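Subject: Re: [chant-tapes] Wamanel 1354, pitch of side two
Date: 2025-12-23

> I have the Wamanel LP (catalog number 1354) and the CD from 2000, and I play
> both for a small group that sits and chants together in the evening. On the
> CD the second side is sharp. It is not a full half step but it is enough that
> our harmonium can't be used with it. The first side is fine. Is the LP
> right and the CD wrong, or the other way around? Also, the long drone piece
> seems to have an extra section on the CD that I can't find on the record.
> Does anyone know where it came from?

The LP is right, or at least closer. I have compared both against a copy of the session reels, and the details are below for anyone who wants to correct their own files.

The sessions were taped in the hall at Viltow at 15 ips on a machine that was in good order. There is low mains hum under the whole recording, and on the reels it sits where it should within the limits of what I can measure. The hum survives on both the LP and the CD. If you filter out everything above the lowest harmonium note and look at what is left, you have a fixed reference for speed that does not depend on anyone's idea of how the instrument was tuned.

On the LP the hum is in the right place for both sides. There is some slow drift toward the end of side two on my copy, which I put down to a slightly off-center pressing. Yours may differ.

On the CD the hum is correct for side one and high for all of side two, by the same ratio from the first note to the last. A constant error like that points to a speed setting on the playback deck and not to a worn belt or stretched tape. My guess is that side two was transferred in a separate session on another deck with the varispeed left on. The CD notes mention only one transfer, so I can't confirm it.

To correct the files:

Work from the CD audio, not from a compressed copy. Measure the hum in a quiet stretch between two verses, where the voices have stopped and only the drone is sounding. Take several readings and average them. Divide the correct mains frequency by your reading, and resample the whole side by that ratio. Use plain resampling, so that pitch and length change together. Do not use a pitch shifter that keeps the length the same. The tape was running fast, so the tempo is wrong as well, and a pitch shifter will also smear the reeds. I used Girkus with the resampler on its slowest setting. Any decent resampler will do the job.

Check the result against the LP by playing the two in parallel for a verse or two. They will not stay locked, given the record's drift, but the beating between the two drones should be slow.

On the extra section: it is from reel 3. On the reel the drone piece runs on after the point where the LP fades. The voices drop out, the bellows continue alone for a while, and then one voice comes back in with the opening line. The LP fades before the bellows passage, presumably for length. The CD joins the rest of the reel to the LP version, and the join is audible on headphones as a change in hiss. So the music is from the same take, and the section is not a later addition as was suggested here in October.

One more point for those who use this recording with live instruments. Even at the correct speed, the Viltow harmonium is a little flat of modern pitch. It is flat on both sides by the same amount, and flat on the reels. I would leave it alone. If your own instrument can't be retuned, make a separate working copy shifted to match it, label it clearly, and keep the corrected version apart. We already have enough files going around with no record of what was done to them.

I have not checked the Tuhiwai cassette of the same sessions. If somebody has a clean copy, a short transfer of the start of side two would be enough to tell whether the speed error was already there. Please send it flat, with no noise reduction applied at your end, and say which deck was used.

I can post my hum readings as a plain text table if there is interest. They include the points in each track where the readings were taken, which matters more than the averages if you plan to repeat this.

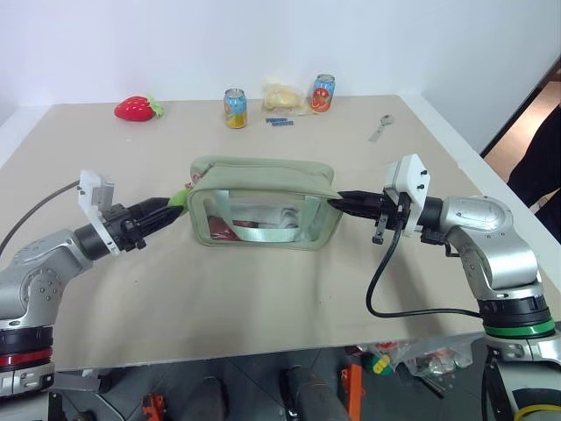 Corwin Batey

Recent messages in this list

Azimuth on the Tuhiwai cassettes
Re: Reed buzz on reel transfers, left channel only
Viltow hall: microphone placement
Girkus batch settings for long files
Re: Print-through before quiet openings
Wamanel sleeve notes, scan wanted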